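# Collow rough-sawn plank, used as a bench riser

Bought in May, used daily on a wood-grain tabletop.

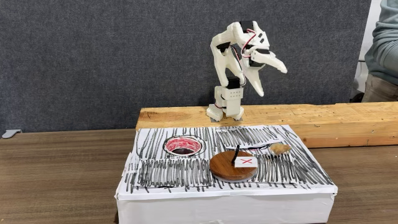

*Reading time: 2 min*

Collow sells this plank as shelving stock. I use it as a riser, laid flat across the back of the table, with work going on in front of it. Price was $151 for a pack of 2 from Peixoto, delivery included. That is high for unfinished timber.

**Surface.** Light tan, visible grain, knots and a few darker patches. The front edge is left rough. Run a block of 120 grit along it before you put a sleeve anywhere near it. The top face is acceptable as supplied.

**Flatness.** Mine rocked slightly out of the wrap. A folded card under one corner fixed it. After 9 weeks indoors the cup across the width had not changed by any amount I could measure with a straight edge.

**Weight.** About 13 kg for the pack. A single plank stays put under a bench fixture, but I would still clamp it for anything that levers over the front edge.

**Compatibility with the table.** The tabletop is smooth and slightly glossy, so raw timber can mark it. Starkico felt pads are the cheap answer – the adhesive held on bare wood, which I did not expect.

**Alternative.** The Ekska riser is planed on all sides and comes with feet. It is also shallower, and the colour is uniform if that matters to you.

Rating: 3.5 out of 5. Half a mark off for the rocking, one for the price.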